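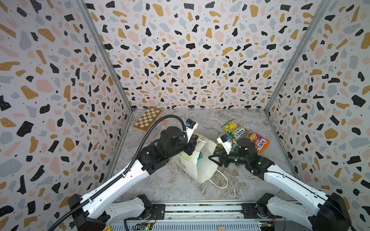

Ylva Granström objected at the first project meeting that a pipeline tariff cannot be judged without the storage contracts that sit behind it, and her objection shaped the way this section is set up. In her view, a cheap transport rate in summer says little if the same shipper pays a high rate to take the gas back out of storage in December. We accept the point and treat transport and storage as one purchase wherever the contracts allow it.

4.2 Contract data and the treatment of storage

The data cover shippers on the Carmont line and the two storage sites connected to it, Plirner and Salazar. The full set holds 2,134 contracts. We dropped those with missing start months and those that were replaced by a new contract before any gas moved, and this left a working sample of some 2,000. Of these, 300 combine transport and storage in a single document. The rest had to be matched by shipper name and delivery month.

Matching was simple for large shippers and slow for small ones. Several small shippers changed their names during the period, and a few booked storage through a trading arm with a different name from the parent. Where the link could not be confirmed from the contract text, we left the transport contract in the sample and marked storage as unknown. These cases are kept out of the cost estimates in Section 5 but are used in the volume estimates.

Figure 3. Order of steps in matching transport and storage contracts:
(a) shipper name
(b) delivery month
(c) entry point
(d) booked volume

A match on (a) and (b) alone was not enough when a shipper held more than one contract at the same entry point. In those cases we also required the booked volumes to agree within the tolerance stated in the contract – usually a narrow band, though older Plirner contracts allow a wider one.

Storage fees are quoted in two ways. Salazar charges a flat yearly fee for space and a smaller fee for each withdrawal. Plirner charges by the month, with a higher rate in winter. To put them on the same footing, we spread the Salazar fee over the months in which gas was held and added the withdrawal fees in the month they were paid. Ebbe Berge has suggested spreading the fee over the whole year instead. We ran the estimates both ways, and the ranking of shippers by total cost stayed the same, although the gap between the two sites became smaller under his method.

One group needs separate mention. In 209 contracts the shipper had the right to cut deliveries at short notice in return for a lower rate. We treat the discount as part of the transport price and do not try to value the right itself. Doing so would require daily flow data, and the operator released only monthly totals.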